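Hastdale household tasks: where we are going into winter

Tuesday, December 3, 2019
By Siiri Kauppinen

Hi Ulla, you asked for the short version this time, so I'll try (no promises, you know me). 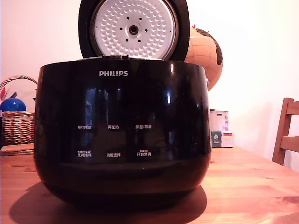
The big news is that we hit 390 usable demonstrations on Friday! That covers opening and closing lids, pressing buttons and moving small things from one spot on a table to another. Lids are still the slow ones. Tanko can get through a morning of pick-and-place without stopping for coffee, but with anything hinged he ends up redoing a lot, and I'd rather he redo them than hand the model a pile of fumbled grabs.

I did throw out 50 of the early recordings. Sharada went through them with me and the timestamps had drifted, so the arm positions didn't line up with the video anymore. Painful, but she has a check running at the end of every session now and we haven't lost one since.

First training run: so-so. The policy reaches for the right part of the object most of the time and then gets shy right before contact. Sharada thinks we need more variety in the starting positions, and I agree, so we've begun shifting things between takes and changing what's standing in the background. We're also writing the task instructions in three different wordings, which was Hanne's idea and costs us next to nothing.

Money is fine. We're under on equipment and a little over on operator hours, and I'd like to move some of one into the other if Flallier is okay with it. Could you let me know before the holidays? I want to book Tanko for two extra days a week starting in January.

Still open: the Vorkby kitchen. Hanne has the keys but the lighting there is awful in the afternoon, so we may only get mornings. I'll send you the new schedule once she and I have fought it out.

Siiri

Recent updates
Hastdale: picking the first tasks
Operator training notes, Tanko Adeyemi
Vorkby site visit
Storage and backups, Sharada Acharya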